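Kowalczyk takes the goalkeeping prize, and would rather talk about the back row

Brikusbridge Ladies hockey club, 9th April

Yolanda Kowalczyk was in bed with a cold when the league rang. Missed call, unknown number, ignored it. "I thought it was the dentist," she says. "I owed them a visit."

It was the league secretary, ringing to tell her she'd been voted goalkeeper of the season by the other clubs' captains. She found out the next morning from the team group chat, which had got hold of it first. By then there were so many messages she had to scroll up for ages to find what everyone was shouting about.

We talk at her mum's, where she's been staying while her own flat gets a new boiler. She is 24, teaches maths, and has been in goal for Brikusbridge since she was at school. Not by choice, to begin with.

"Our keeper moved away and the coach looked down the line. Everyone else took a step back. I was doing my laces."

She let in nine that day, against Hunadard. She still brings them up. Hunadard away is the fixture she looks for first when the list comes out, and this season Brikusbridge won it 2–0, on a horrible pitch, wind straight down the ground. Two penalty corners saved in the last few minutes. That was the match most of the captains mentioned on their voting forms, so I'm told.

"The second one I never saw," she says. "It hit my kicker. I was going the other way. You're allowed to put that in."

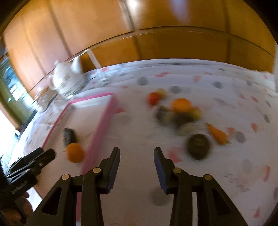

She'd rather I wrote about the defence. Keeps coming back to it. Leilani Alcantara at the centre of it, above all, who came over from Escobedo two summers ago and who talks, by all accounts, from the first whistle to the car park.

"Before Leilani I was guessing. She tells me where the runner is, where the stick is, where I should be. Sometimes she tells me what's for tea. But I always know what's going on behind the first defender, and a keeper can't see that, you really can't, there's just legs."

Alcantara, on the phone later, from a train, line dropping in and out: "She's being nice. I talk because I get nervous. She's the calmest person I've played in front of. We were hanging on at Zullora Park, everyone screaming, and she asked the umpire if he was warm enough."

Was he? "He said no."

The season so far, for anyone who hasn't followed. A bad start, beaten twice before the clocks went back. Then a long run without losing, mostly by one goal, mostly ugly. Kowalczyk played every minute of it. She worked out on a wet Sunday that it came to 1159 minutes of league hockey and then wished she hadn't, becuase she started keeping track in matches. "I had to stop. I was looking at the clock on a corner."

What changed after the bad start? She thinks about it for a while. Training moved to an earlier slot, so people weren't turning up half asleep. The coach stopped swapping the back four about. And she bought new leg guards, finally, with her own money, having worn a pair held together with tape.

"People laugh but it's true. The old ones rolled. You'd stop it and it'd come off at a daft angle, straight back to someone in front of goal. With these it goes where I kick it. Mostly."
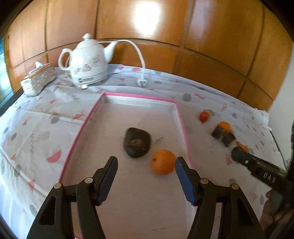 The other thing is the crowd. Not something you'd expect her to bring up. For years it was parents and a dog. The home game against Escobedo in the cup drew more than 1000, with the under-12s let in for nothing and the food van selling out by half time. Brikusbridge lost it on shuffles, which still hurts. She saved the first and went down too early for the last.

"I've watched it back once. Once is enough. She sold me a dummy and I bought it, and fair play to her."

Did it put her off? No. She has been working on them since, after training, Alcantara taking run after run at her until the floodlights go off. Alcantara says she's scored most of them. Kowalczyk says that's a lie and I'm to print that it's a lie.

The prize gets handed over at the league dinner in July. She hasn't got anything to wear and doesn't much fancy the speech. Five minutes, they've asked for. She's hoping to get it down to one and let Leilani have the rest.

There's the last league match before then, at home. Win and they go up. Draw and it depends on Hunadard, who she doesn't want to depend on for anthing. She's got a pile of marking to get through first, and the cold's still hanging about, but she'll play.

"I'd play with a broken leg. Don't tell my mum that, she's in the next room."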